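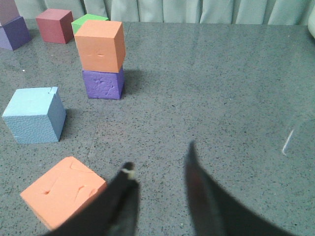
For two years the small workshop in Dusside had one arm and one gripper, and the people there were satisfied with both. Then Signe Kristiansen ordered a second gripper. She told her colleagues it was for spare parts, but everybody understood that there would be a contest.

I came to visit on a warm morning, at the end of the first week of tests. The rules were written on a sheet of paper beside the door. Each gripper has to make the same number of lifts, with the same arm, the same controller and the same foam cubes. A lift counts only when the cube is raised, carried and put down without touching its neighbours. If a stack falls, the lift is lost, even when the cube is still held.

"Foam is kind to us and also not kind," says Ghislain Girard, who wrote the control program. "It forgives a bad position, because you can press it a little. But after some weeks it has dents everywhere, and a cube with dents does not sit flat on another cube."

He would not allow new cubes for the test. The customers in Fliltwood, who pack sponges and bath toys, do not receive perfect goods either, and he wants to know which gripper can live with that.

The first gripper is called Malton, after the street where it was bought. It is the older one, with a motor that was repaired in February. The second is called Asfaw. It closes faster and reports the pressure at the fingers, which Malton cannot do at all. On paper the choice looks easy. In the first 233 lifts of the week, however, Asfaw lost 46, and most of them were stacks.

The reason took a day to find. Asfaw was closing with one finger slightly before the other. With a single cube on the stone this does not matter much, as the cube slides a little and centres itself. On top of another cube the same small push becomes a turn, and sometimes the lower cube goes with it. 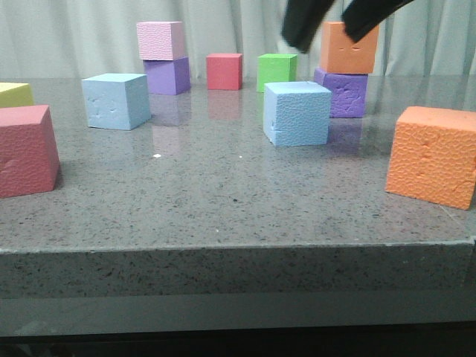 Ghislain first wanted to correct it with slower closing. Signe preferred to change the approach, so that the arm stops above the cube, opens the fingers wide, looks once more and only then goes down. They tried both on the same afternoon and did not agree on the result. Slower closing made fewer mistakes, but the extra look gave better placement afterwards. Now they use the two together, and a lift takes longer than either of them likes.

The cameras have caused as many discussions as the fingers. One view is from the wrist and the other from a fixed position. The wrist view is very good for the last part of the movement, when the fingers come near the foam, but it is poor at judging what stands behind a stack. The fixed view sees the whole row better, and it suffers more from reflections on the polished stone. Nathalie Bouchard, responsible for the vision part, proposed a matt cloth over the surface. Signe refused.

"In a kitchen or in a packing room you will have a shiny table," she told me. "We should learn it here."

Colour was a smaller problem than I had imagined. The program separates blue from orange without difficulty, and green is the easiest of all. The pinks and soft reds are where it hesitates, especially when a cube stands far back. Nathalie has begun to give more weight to shape for these, and she is content with the first results, although she asked me not to call them results yet.

When I left, Malton was back on the arm for the second half of the test. It is noisy and it is slow, and Ghislain speaks about it as one speaks about an old bicycle. Signe has not decided which gripper will go to Fliltwood. She wants to see Malton take down the stacks first, with the same extra look from above, and for this Ghislain has still to rewrite a part of his program.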